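Hilo sobre el fregadero como institución política. Va largo, aviso.

1/ Llevo 13 meses compartiendo piso y he llegado a una conclusión: la convivencia se rompe por los platos. El alquiler se habla, el ruido se negocia, pero un cuenco con avena pegada puede estar en remojo desde febrero sin que nadie lo reclame.

2/ «Lo dejo en remojo» es la frase más optimista del castellano. Significa que alguien, en un futuro sin precisar, lavará eso. Ese alguien rara vez coincide con quien habla.

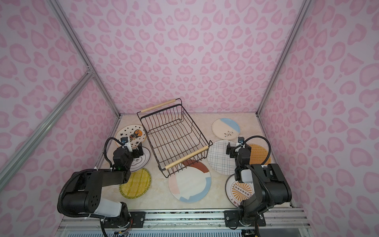

3/ EL ESCURRIDOR

Aquí hay dos escuelas. La primera coloca. La segunda deposita, que es otra cosa: plato encima de plato, olla coronando el conjunto y un tenedor haciendo equilibrios. Yo vengo de familia depositante y me estoy rehabilitando.

4/ En casa lo intentamos con una app, Hostero, que reparte las tareas y manda avisos. A los 2 días ya teníamos todos los avisos silenciados. Sigue instalada – me da apuro borrarla, como quien no se atreve a dejar el gimnasio.

5/ Luego vino el cuadrante en la nevera. Con colores. A mí me tocó el verde y todavía sostengo que el verde trabajaba más que los demás.

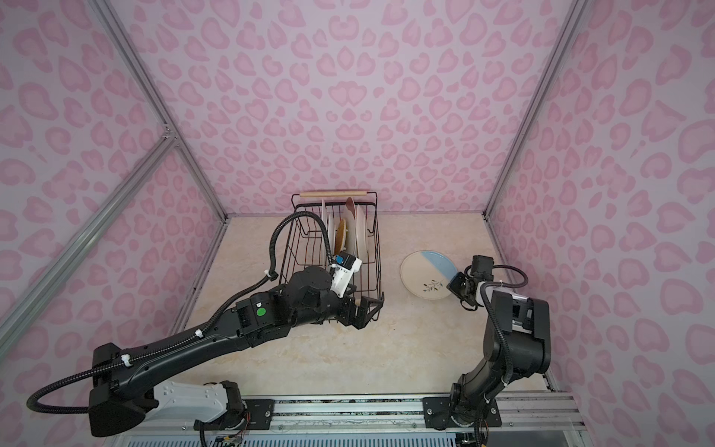

Foto: Skilden

6/ El gran debate jurídico: si cocinas, ¿friegas? La jurisprudencia dice que no. Pero claro, hay quien para hacer una tortilla francesa ensucia tres sartenes y el rallador, y ahí el derecho se queda corto.

7/ Cada noche de cena grande pedimos en Boonyarit, el tailandés de la esquina. El curry verde está muy bien, pero lo que pagamos de verdad es que viene en envases. 38 euros la última vez. Los di sin pestañear.

8/ Mención aparte para quien seca con el trapo. Respeto enorme. Mi abuela secaba hasta las cucharillas y las guardaba de pie, por tamaños. Yo abro el cajón con la cadera y lo que caiga.

9/ ¿Lavavajillas? Lo miramos. 600 euros y habría que quitar el único armario donde cabe la freidora. Se sometió a votación y ganó la freidora. También es verdad que nos habríamos peleado por quién lo vacía, que es la misma guerra en otro frente. 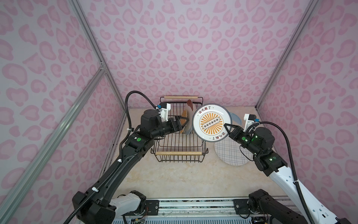
10/ El sistema que ha sobrevivido es el más tonto: cada uno tiene un plato, un cuenco y un vaso. Lo demás vive en una caja encima del armario y baja cuando hay visita. Si tu plato está sucio, comes de la sartén y reflexionas.

11/ Efecto secundario: ahora le tengo cariño a mi plato. El domicilio puede cambiar, el plato se viene conmigo.

12/ El gato, que se llama Putis y no puse yo el nombre, es el único que deja el suyo limpio todos los días. No saco conclusiones delante de mis compañeros de piso, que me leen.

13/ Os dejo, que son las once de la noche y tengo una cazuela en remojo. Mañana la lavo.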